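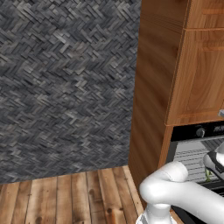

2021-12-28, Rurndale workshop

Glue tests, continued. Quiet day, heating on since seven, room up to temperature by mid-morning. Carried on with the offcuts of oak and ash from the Renaud order.

Opened the second tub of Cutus. It is thicker than the first and has a skin on top, which I lifted off and binned. Stirred it well and left it to stand before use. The first tub was stored on the low shelf by the outside door, so it may have had a frost at some point. Labelled both tubs so we don't mix them up.

Joints made today, all plain long-grain to long-grain, planed by hand just before gluing:

Oak, old tub, clamped 30 minutes
Oak, new tub, clamped 30 minutes
Ash, old tub, clamped 30 minutes
Ash, new tub, clamped overnight

The last one should have been the same as the others but I needed the short clamps for the drawer fronts and only got to it late in the afternoon. Leave it out when comparing. I'll make another.

Squeeze-out was even on the oak. On the ash with the old tub there was hardly any along one edge, and I think I starved it. Spread with the roller, not the brush -- the brush sheds, and I was still picking hairs out of last week's pieces.

Broke the pieces from before Christmas over the bench edge. The oak failed in the wood, with long splinters and no bare glue showing. One of the ash ones let go along the line for a good part of its length. The face was shiny where it parted. I had planed that piece the day before and left it out, and I had also wiped it with a rag that might have had wax on it, so I can't say which did it. Have put clean rags in the tin by the sink. Please use those for glue work and keep the waxy ones on the hook.

Moisture meter is reading high on everything, even the stick we keep in the kitchen. Changed the battery and no difference. Will check it against the oven method when there's a spare day. Until then treat the readings as good for comparing one board with another and nothing more.

Emalport sent the wrong abrasive again, 300 grit in place of the coarser one. Kept it, as it will do for finishing between coats. Reordered the right one under job 1246 and asked them to put the job number on the box this time.

To do:
Remake the ash joint, new tub, short clamp time
Move all glue to the upper shelf, away from the door
Sharpen the No. 5, there is a nick near the left corner
Cut the next lot of test pieces and leave them stickered indoors -- they can stay there until March if the order slips

Clamps wiped down and hung up. Stove out at half past five.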